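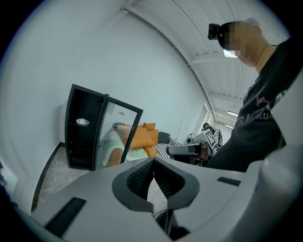 Slide 4. Hand-held grippers in a furnished bedroom, seen from one of the tools.

Start with the grey-white housing along the bottom. Whoever holds the tool sees much the same as the policy will see later. Point out the square marker on the second gripper, further back. Then the head camera on the person standing at the right.

Two ways to show a robot a task. By remote control, the operator drives the arm and we log the joints. By hand, the operator carries only the gripper, and we work out the path afterwards.

Numbers from the Fatton flat: 225 demonstrations by remote control, 2,000 by hand. Same bedroom tasks, mostly cushions and blankets. Don't compare the totals directly - the hand-held runs are shorter and we threw out 200 of them for lost tracking.

Khanyisile Botha ran the remote sessions at Ninham in April. Her point on fatigue goes in at this slide: operators slow down well before they say they are tired.

If asked about force sensing, say not yet. Gumero has a fingertip on test.

Next slide: cabinet doors.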